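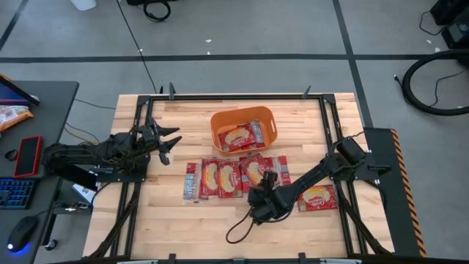 Red snack packs in the orange basket and on the tabletop, with one silvery-white pack at the left end of the row.

Snack Packing for the Ollon Walk
Posted 15 August 2023 by Arlo Tillman
Filed under: Walks, Food, Packing

The Ollon walk had 143 people signed up this year, and everyone who walks gets something to eat at the rest stops. Most of what we hand out is small wrapped snacks. They come to us in cartons, get taken out, looked over, and go into open plastic containers that can be set on a folding table at the side of the trail. This page has the notes on how the packing is done, so that whoever packs next year has something to start from.

We ordered 200 packs through Ševčík and they came in July. Last year we ordered by the carton and ended up with a lot left over in one flavor. This time Vlasta Malý placed the order by the pack, mostly one kind, with a few others mixed in for people who wanted something different. The mixed ones were spread through the cartons and had to be picked out.

The containers

We use the orange plastic ones with cutouts for handles. They are light and they stack when empty. A container with handles matters more than it sounds, as the second rest stop is up a flight of stone steps and everything has to be carried. The cardboard boxes we used before got soft on the bottom after one damp morning.

Do not fill them over the rim. It is tempting, and then the top layer slides off when someone sets the container down on a slope. If there are more packs than will fit, start another container.

Wrapped food goes in with the printed side up wherever possible. People at a rest stop are tired and will take the first thing they recognize. If they can see what it is, they take it and move along. If they can't, they start digging, and the line stops.

Laying out

Igor Kratochvíl likes to put the packs out on the table before they go in a container, and after doing it both ways I agree with him. It takes a little longer. A pack with a split seam is much easier to spot when it is lying on wood by itself than when it is one of many in a pile. The odd flavors are easier to spot too.

A split pack comes off the table right away. We keep a paper bag for those. Crushed packs are fine if the seal is good, but put them in the container for the last stop, where people are hungry enough not to care. Please don't mix them back in with the good ones.

Dates get checked during the same step. The date on this year's packs was printed small and on the back, so each one had to be turned over. Ľudovít Mikuš did most of that and wrote the earliest date on a strip of tape for each container. The tape goes on the short end, below the handle. 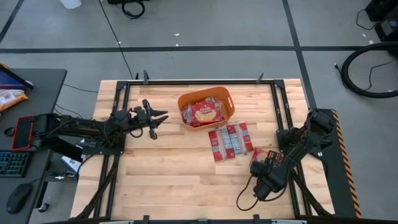
The bin with wrapped packages in it and more red packages lying on the table, two of them side by side just below and to the right of it.

Clear wrapping and printed wrapping

Packages with a clear panel need a bit more care than fully printed ones. The clear film catches on its neighbors and crinkles up, and when several are pushed in together they take more room than you would guess from their size. Lay them flat. If they are pushed in on end, they spring back up and the container looks full when it isn't.

They also do badly in direct sun. We had a container on the open side of the table at the first stop last year, and what was inside was not pleasant by noon. Keep the lids of the cartons and use one as a cover until the walkers arrive.

The table

The butcher-block top has been good for this. It is pale, and red wrappers show up well against it, so things don't get left behind. Wipe it down before starting and again at the end. No tape on the wood, please – put the tape on the containers or on your sleeve, anywhere else.

Keep drinks off the table altogether. There is a shelf by the door for cups.

Where the snacks went

There were 3 rest stops this year. The first, at the Tomeo parking lot, used 104 packs, far more than we had planned for a stop so near the start. People had driven a long way and many of them had skipped breakfast. The second stop, at the top of the steps, was quieter. The last one was in the meadow at Pullaria, where there was also soup, and some walkers took a snack for the ride home.

Dušan Jireš ran the Pullaria table and moved one container back down the trail when he heard the second stop was getting low. That worked, but it was a long walk for him. Next year the first stop should get the largest share from the beginning, and there should be a spare container in the car.

We came back with part of one container. Those packs were in date and have been put out in the clubroom. Help yourself.

Notes for next time

Order by the pack again. Ask for the odd flavors in a carton of their own if the supplier will do it.

Bring a second marker. The only one we had ran dry while Ľudovít was writing dates.

Flatten the cartons as they are emptied. They take up the whole corner by the coat hooks otherwise, and someone always has to climb over them to reach the sink.

Put the containers for the farthest stop in the car first, at the back. We did it the other way around and had to unload in the Tomeo lot with walkers already waiting.

Vlasta has asked for a savory choice. Several walkers asked for one as well, and there was nothing to offer them except the soup at the end. Crackers would travel well enough. If you know of a kind that comes individually wrapped and doesn't crumble, leave a note in the snack folder, with the price if you have it.

Pictures from the trail and the meadow are on a separate page and will go up once Igor has sorted them.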